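9/23/22

Second try at the lysozyme prep with the new Sevow buffer. Spun both tubes again first, as the pellet from yesterday was still soft. Supernatant clear this time, kept on ice. Protein reading 344 before the column, lower than the March batch but usable.
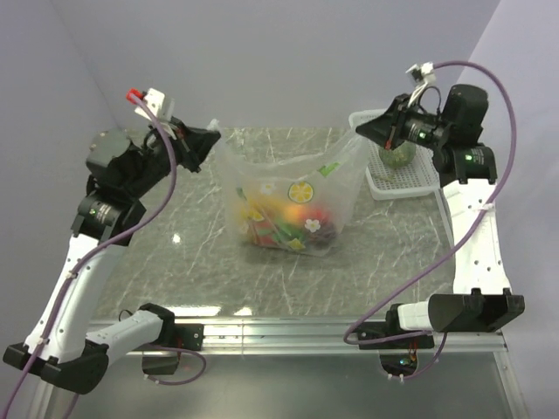

Loaded the column slowly and collected in small fractions. Activity came off early -- almost all of it in the first 2. Pooled those and froze them, box marked Plotberg, bottom shelf. Rest discarded.

To do: repeat the blank, order more tips, ask Bruvetard about lot 1134.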